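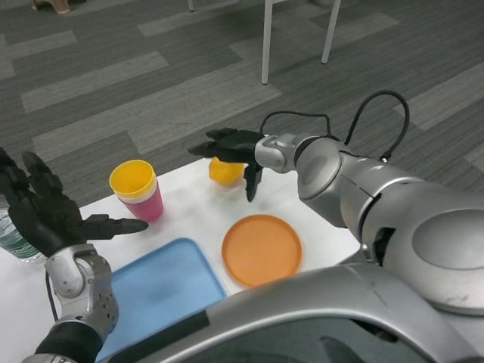

How to read a flat listing before you book the viewing

By Anwara Debnath
Last updated: 12 May 2020

I have rented in Horbridge, bought in Clistton and sold in both, and in that time I've read more property listings than novels. The novels were better plotted. With a bit of practice, though, you can get most of what you need from a listing without leaving the sofa.

1. Start with the floor plan

Skip the write-up and go straight to the plan. Find the longest wall in the living room and work out whether your own settee fits on it with the doors open. Agents are fond of drawing a double bed in the second bedroom, and it is usually a bed for two very close children. If there's no plan, ask for one. If there still isn't one, ask for the room sizes in writing.

2. Translate the adjectives

"Cosy" you know already. "Characterful" means the floors slope. "Would suit a keen decorator" means take gloves. "Well presented" says someone has hoovered — fair enough, but you aren't buying the hoover.

Cross out every adjective and see what's left. My flat in Clistton came down to "bedroom, kitchen, near bus", and I still bought it.

3. Find the lease length

For a leasehold flat this matters more than the worktops. A lease with 70 years left can be awkward to mortgage and dear to extend, so get a price for the extension before you make an offer. Look for the service charge and ground rent too, and ask when each was last put up. "To be confirmed" is an answer of sorts.

4. Walk the route yourself

"Moments from the station" was 25 minutes in my case, with a hill. Put the address into a map, then add a bit for shopping bags. Check what's on the ground floor of the building as well. I once viewed a lovely place on Lagman Street directly over the extractor fan of a chip shop.

5. Look at how long it's been up

If a flat has been listed since January, ring and ask why. Sometimes a chain has collapsed and the seller is tired, which is good news for you. Sometimes it's damp.

6. Write your questions down before you ring

Keep it to one side of paper. Mine has the boiler's age, the council tax band, which way the windows face and who lives upstairs. Leave the price until last.

We use cookies to remember your settings. By carrying on, you agree to our cookie policy. Accept | Manage choices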